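Home What We Test Our Rooms About Us Contact

About Us

Zindier is a small testing house for grippers, arms, cameras and controllers. We began in Urville in two rented rooms above a shop for sewing machines, and we still have these rooms, although now we have also the floor below. Our customers are companies and schools that must choose between several pieces of equipment and do not have the time, or the patience, to try all of them with the same care.

We do not build robots and we do not sell them. A customer sends us what he is thinking of buying, we put it to work on ordinary things, and we write down what we found. The report goes to the customer and to no other person. If the maker of the equipment wants to read it, he must ask the customer.

How we started

The first work we ever did was a comparison of two finger shapes for a laundry service. The service wanted to know which one could take a folded napkin from a pile without taking the next one also. We believed this would need one week. It needed the whole of February and a part of the month after, and at the end we understood that we had been measuring the table as much as the fingers. The table was very smooth, and on a rough table the results changed places.

From this work comes the rule which we keep until today: no gripper is compared on one surface only. We now use a set of surfaces and objects that we call the household set. It has towels, napkins, baskets, lids, cups, cables, clothes on hangers, paper bags and many small things from the kitchen drawer. There are 120 objects in it. When one is worn out we replace it with the nearest we can find, and we write the change in the log so that old results and new results are not mixed by mistake.

What we do

Grippers. This is the largest part of our work. We test with hand-held grippers first and only later with the gripper on an arm. By hand, an operator feels very quickly if the opening is too narrow or if the fingers are too stiff. On the arm the same fault can hide for a long time behind a problem of planning or of speed. We look at how the fingers close on thin things, if they mark soft things, how they let go, and what happens when the object is taken near its end instead of at its middle.

Arms. We have two work cells for arms, one fixed to the floor and one on a heavy cart. We check reach, repeat accuracy with a real load, noise, and how the arm behaves when a person stops it in the middle of a movement. We also check how hard it is to mount a different gripper on the wrist. You would be surprised how many adapter plates are in our cupboard.

Cameras. A camera that gives a beautiful picture from a tripod can give a very poor one when it moves with the hand. We try each camera in bright rooms, in dim rooms, and against patterned fabric and woven material, where the fine lines often make trouble for tracking. We report what was lost and for how long it was lost.

Controllers. We measure delay from the command to the movement, and we let people who have never seen the controller before use it for an afternoon. Their comments go into the report in their own words, also when they are not polite.

Working in real rooms

Many laboratories have white tables and gray walls. We have one such room, and it is useful for the first hours of a test, when we want few surprises. After this we go to rooms that look like the rooms where people live and work, with things hanging on racks, fans on the wall, baskets, and fabric with big patterns. Soft cloth is for us the most honest object. It has no fixed shape, it bends away from the fingers, and two grippers which look equal on a plastic cup can be very different on a towel.

In the cloth test, the operator takes a folded piece at one end and holds it upright, near other objects that could catch it. We note the place of the grip, how far the free end leans, and if the cloth turns between the fingers. Then it is repeated with the cloth at the other end, and with the next set of fingers.

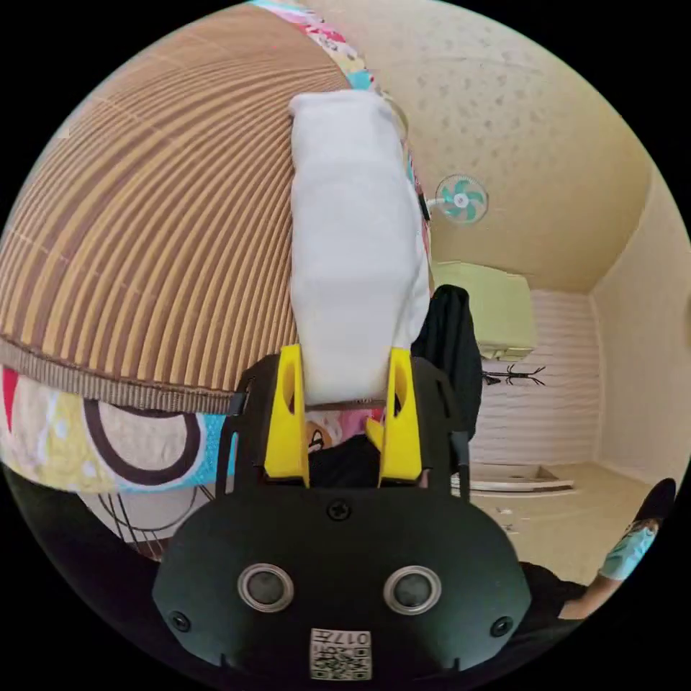
Cloth test with slotted yellow fingers on hand-held unit 017H, beside the woven basket lid.

Each hand-held unit carries its own label, and the number on the label goes to the first line of the test sheet. This sounds like a small matter. In our second year we mixed the sheets of two units that had different springs, and we had to repeat nine days of work without payment. Since then no test begins before a second person has read the label aloud.

Finger sets are treated in the same way. We keep them in flat drawers, sorted by length and then by material, and a set that has been cleaned with solvent is marked, for the reason that some soft materials become slippery afterwards. Slotted fingers have their own drawer. We do not say that they are better than solid ones. With towels we have had good results with both, and with thin cable the answer depends very much on the width of the slot.

How a comparison goes

You write to us and tell us what the equipment must do. Please write it in everyday words. "It must hang up a shirt" is more useful to us than a list of forces. We answer with a short plan and a price.

When you agree, the equipment comes to Urville. We photograph it at arrival, charge it or connect it, and leave it to run without load over the night. In the morning the first trials start. In a normal comparison of two grippers we use the full household set, each object in several positions, and the operators change places after lunch so that one person's habits do not decide the result.

The longest comparison we have made was for Fudport, which packs food boxes and wanted to choose between a two-finger gripper and one with suction. It came to 3,561 trials. The answer was not the one that Fudport hoped for, and they stayed our customer, of which we are rather proud. For the Villalobos school workshops we did a smaller one, 2,549 trials, to choose a controller which students could learn in a single lesson. There the cheapest one came first, after we had changed one setting that was hidden deep in a menu.

Every report has the failed trials in it. We give them the same space as the good ones, with the video, so that you can judge if the failure matters in your work. A gripper that drops a cup from time to time is maybe acceptable in a warehouse for plastic cups. In a kitchen with glass it is a different story.

What we do not do

We do not give stars, points or a "winner" badge, and we do not allow our name to be used in advertising. We do not test equipment for lifting persons. We do not test outside in the rain, although we are asked for this every spring. Equipment that needs compressed air is welcome, but please tell us before, as we have only one compressor and it is loud, so we plan its hours with our neighbors.

Who works here

We are a team of operators, two engineers for the software and one for the mechanics. Some of us came from factories, some from tailoring and upholstery, and one from a hotel laundry. The people who have worked with cloth by hand are very good at seeing why a grip will fail, often before the gripper has closed completely. New operators spend their first weeks only with hand-held units. They learn to move slowly, to let the fingers do the work, and to write the sheet directly after the trial and never from memory.

We speak English with most of our customers, and it is the first language of very few of us. If a sentence in a report is not clear, please ask and we will write it again.

Visiting us

Customers may be present for the first day of their own test. The rooms open at 8:30 in the morning, and trials stop at 5 in the afternoon. Please wear shoes that can be left at the door, as some tests are made close to the floor and we like to keep it clean. Coffee is on the upper floor.

Schools can ask for a visit of half a day. The students may try two hand-held grippers on the household set and fill in a real test sheet, which they take home. We accept small groups only, and the waiting list for spring is usually full by February.

For a plan and a price, use the form on the Contact page and choose "Comparison" in the first field. For spare fingers, adapter plates or a copy of the household set list, choose "Other."

Back to top Contact Terms of Testing Privacy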